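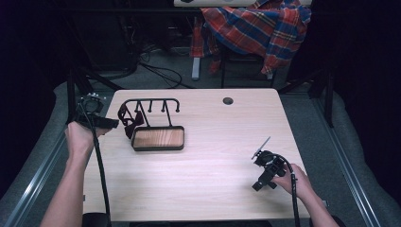
The black rack with the wood-bottomed tray, at home on the pale table.

I used to be a chair person. Bag on the chair, scarf on the chair, the other bag on top of the scarf, and then no chair to sit on! What finally cured me was a little tabletop rack, the kind with a row of hooks up top and a tray underneath, and I've gotten so fond of mine that I'm going to tell you everything I know about it (there isn't that much, don't worry).

Mine has four hook posts with small round knobs on the ends. Get knobs if you can. Plain cut wire catches on knitwear, and I've pulled a thread or two that way. The tray takes whatever comes out of my pockets: keys, lip balm, the stub from the Irndale bus.

Now, straps. Anything with a soft fabric strap goes on by the middle of the loop. Pinch it at the top, let the rest hang down, and give it a second to stop twisting before you drop it over the knob. If you grab it near one end you'll get a lopsided hang and the whole thing slides off in the night. Ask me how I know.

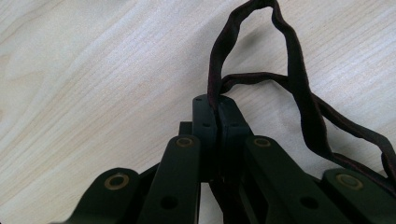

Photo: Wycliffe Kimaro

Dark straps show lint something awful, by the way. I go over mine with a strip of masking tape wrapped around two fingers, sticky side out. Works on hat ribbons too!

A word about weight. These racks are light, and if you load one end it'll tip. Heaviest thing toward the middle, always, and I keep a flat stone from Obura in the tray through January when the big scarves come out. My friend Kerubo stuck felt dots under hers and says it stays put much better, so that's next on my list.

Then there's the table itself. Every so often I take the whole lot off and wipe down the top with a barely damp cloth, going along the grain, and dry it right away with an old pillowcase. Pale wood is forgiving with dust and not one bit forgiving with coffee rings. Get your head down low and look across it toward the window, and you'll spot the streaks you missed.

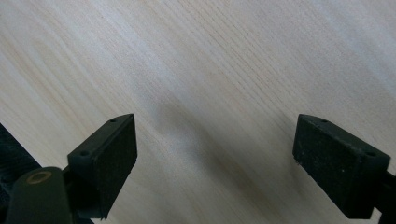

Pale grain with nothing standing on it, my favorite way to see a tabletop.

It stays clear for maybe 6 minutes at my house. Then the mail comes in, and somebody's gloves, and back goes the rack.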